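NOTA DE PRENSA

Tivamlow abre en Trernstead su primer servicio de préstamo de menaje para fiestas de barrio

25 de junio de 2018

Tivamlow, la cooperativa de consumo de Trernstead, pone en marcha esta semana un servicio de préstamo de vajilla y menaje reutilizable para comidas populares, verbenas, cumpleaños y fiestas de escalera. Gratis para los socios. Para el resto, una cuota pequeña y fianza que se devuelve.

El fondo arranca con 1000 platos llanos y 1000 vasos, todos lavables, más cubiertos, jarras, bandejas, manteles y cestas. Se presta por lotes cerrados – el lote básico cubre una mesa de 36 comensales – y se puede pedir más de uno si hay existencias. Reservas ya abiertas, primeras recogidas este mismo viernes.

La idea viene de lejos. En las fiestas del barrio de Fusberg del año pasado se llenaron 335 bolsas de basura en un solo fin de semana, la mayor parte plato y vaso de usar y tirar. Las entidades que organizan la cena de calle pidieron entonces una alternativa y Tivamlow se comprometió a tenerla lista antes del verano. Ha costado un poco mas de lo previsto, sobre todo por el lavado.

Del lavado se encarga Sầm, restaurante de la misma calle, que cede su túnel de lavado las mañanas en que está cerrado al público. El menaje se devuelve sin restos de comida, aclarado si se puede, y en su cesta. No hace falta que venga seco.

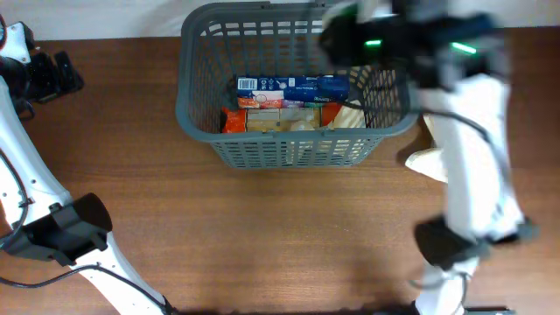 Cesta de plástico gris con ranuras, sobre una mesa de madera.

Cómo funciona. Se reserva por teléfono o en el mostrador de la cooperativa, con cinco días de antelación como mínimo. Recogida los jueves y viernes por la tarde. Devolución el lunes siguiente, hasta las 20 h. Préstamos más largos, a consultar. Las piezas rotas se abonan a precio de coste; las perdidas también. Los manteles se entregan planchados y se devuelven tal cual, sucios, sin problema.

Quien quiera transporte puede pedir el carro de mano de la cooperativa, que va incluido en la reserva si está libre. Para pedidos grandes hay reparto en furgoneta dentro del término de Trernstead, con suplemento. Fuera del término, de momento no.

Las escuelas y las asociaciones del municipio tendrán prioridad en las fechas de más demanda: la semana grande de Fusberg, el mercado de otoño y todo el mes de diciembre. Para esas fechas el calendario se abre con dos meses de margen y se cierra cuando se agota, sin lista de espera.

El servicio se financia con la cuota anual de los socios y con una partida propia de la cooperativa. No hay subvención pública por ahora, aunque se ha solicitado. A final de año se revisarán las tarifas y se decidirá si se amplía el fondo con ollas grandes y hornillos – lo más pedido en la encuesta previa entre socios, por delante de las mesas pleglables.

Presentación abierta el sábado a las 12 h, en el patio de la cooperativa. Habrá aperitivo, servido en los platos nuevos, y se harán altas de socio allí mismo. Entrada libre.

Más información y peticiones de prensa: mostrador de Tivamlow, Trernstead, de martes a sábado, mañanas.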